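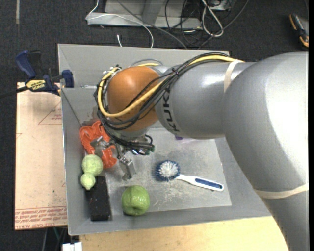
Quem leva as crianças à biblioteca ao fim da tarde já pedia há muito mais espaço para ler em voz alta, escreveu uma leitora no livro de sugestões de Grivumau, e acrescentou que, se a sala nova tivesse almofadas e luz boa, ia ser difícil tirar de lá os miúdos à hora do jantar. Tem almofadas, tem luz boa, e abre em março!

A rede de leitura Brellden anuncia a abertura da Sala Levchenko, o novo espaço infantil e juvenil da biblioteca de Grivumau, instalado no piso térreo, onde antes ficava o arquivo de jornais. São 189 metros quadrados com entrada direta pelo jardim, o que permite chegar com carrinhos de bebé sem passar pela escadaria principal (quem já subiu aqueles degraus com um carrinho percebe bem a alegria).

A coleção de arranque reúne 966 títulos para leitores dos zero aos catorze anos. Há álbuns ilustrados, poesia, banda desenhada, livros de natureza e uma estante só de contos tradicionais, com edições em português, ucraniano, crioulo cabo-verdiano e francês. Todos podem ser requisitados desde o primeiro dia, com o cartão habitual da rede. O empréstimo é de 30 dias, renovável uma vez ao balcão ou por telefone.

O projeto do espaço é do ateliê Workura, que manteve as janelas altas do edifício e desenhou estantes baixas, com rodas, para que a sala se transforme em poucos minutos num pequeno auditório. O pavimento antigo em madeira foi recuperado. No canto junto ao jardim fica o recanto dos bebés, separado por uma cortina grossa que abafa o barulho das outras atividades, e logo ao lado há um fraldário e um sítio para aquecer comida.

A programação do primeiro mês já está fechada e deixa-nos mesmo entusiasmados. Haverá 4 oficinas de encadernação para famílias, uma hora do conto todas as tardes às 17h30, sessões de leitura partilhada entre avós e netos e um clube de banda desenhada para os mais velhos, que vão escolher eles próprios os livros a discutir. As oficinas têm inscrição prévia; para a hora do conto basta aparecer, e os irmãos mais novos são bem-vindos.

As escolas do concelho podem marcar visitas de turma no período da manhã. Cada turma leva consigo uma caixa de livros para a sala de aula, que fica emprestada até ao final do período letivo e pode ser trocada a meio.

A entrada na Sala Levchenko e em todas as atividades é gratuita. No dia da abertura, as portas abrem às 10h00, com leituras no jardim e, se chover, debaixo do alpendre.

Inscrições e pedidos de informação: balcão da biblioteca de Grivumau.

Rede de leitura Brellden
Gabinete de comunicação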